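Packing a kitchen for a move, the way I do it now

I have moved house more often than I'd like to admit, and the kitchen is the room that gets me every single time. Bedrooms are easy. Books are heavy but they're basically bricks, you stack them and go. Kitchens are full of odd shapes, sharp things, sticky things and that one drawer of lids that match nothing you own.

So these are my kitchen tips, collected over several moves and written down mostly so I stop calling my sister to ask how we did it last time.

Start with the stuff you forgot you had

Three weeks out, I go through the high cupboards. Fondue set, the big roasting pan, the cake tins, all the vases people gave me with flowers in them. If I haven't touched it in a year it either gets packed first or it goes in the donation bag. On our last move I filled 19 boxes from the kitchen alone (19! for two people!) and I'm sure four of those were things I unpacked and then gave away. Pay attention to that before you pay to haul it.

Eat the freezer

I make a list of everything in the freezer, tape it to the door and cross things off. We had some strange dinners that month. Peas and fish sticks with naan is fine, by the way. Stop buying anything frozen two weeks before, and turn the freezer off the day before the truck comes so it has time to drain. Put old towels down, more than you think.

Plates go on their edge

My grandmother packed plates flat in a pile and lost a few each time. Stand them up like records in a crate, with a sheet of paper around each one and a crumpled layer on the bottom of the box. Small boxes only. A large box of plates is a box no one can lift, and the bottom will go on the stairs. 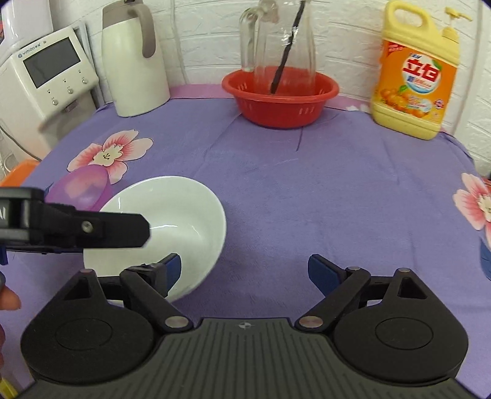
Fokdale, April

Bowls are a different matter, and I changed my mind about them this spring when I helped a friend get out of her place here. I used to stand those on edge too, but the big ones roll around and knock each other. Now I nest them, largest on the outside, with a folded dish towel between each one and the next. Dish towels, napkins and tablecloths all have to travel anyway, so I use every one before I open the packing paper. Oven mitts are great for single glasses – one glass per mitt, stem up.

Knives

Roll each knife in a few layers of newspaper, tape it, then roll the whole bunch in a towel and tape that as well. Write KNIVES on the bundle as well as on the box. If you have a knife block, take the knives out of it. I once left them in and spent my first evening in Bultport picking steak knives out of a bag of rice.

Spices, oil and anything that leaks

Take the cap off, put a square of plastic wrap over the opening, put the cap back on. Then bag it. I do this with oil, vinegar, soy sauce, dish soap, all of it, and then stand the bags in a bucket or the stockpot. Flour and sugar I just tape shut and put in a zip bag. Half-empty jars of mustard are not worth the trouble, sorry.

Ask your movers what they won't take, too. Mine wouldn't load cleaning products or the little butane canister for my torch, and I found that out in the driveway.

Labeling

I tried the color stickers. I tried numbering everything with a notebook to match, and then packed the notebook. What works for me is a fat marker and two sides of the box plus the top: the room, then three things inside. "Kitchen – mugs, kettle, toaster" is plenty.

The last box

One box stays open until the morning of the move and rides in the car with me. Mine has:

Kettle and two mugs
Coffee, sugar, a few tea bags
Paper towels and a roll of trash bags
Dish soap and a sponge
Can opener
One pan, one good knife, one spatula
Phone charger
Scissors for all that tape

Scissors twice, if you have a spare pair. They vanish.

A word on tape and boxes

Buy the decent tape. The cheap rolls split down the middle and you'll spend half the day picking at the end with your fingernail. My liquor store gives boxes away if you ask early in the week, and the ones with dividers are perfect for glasses and bottles. I paid 70 dollars for new boxes the first time and I've never done it since.

Next up I'm doing the garage, so if you have a good way to move half-used cans of paint, please tell me in the comments.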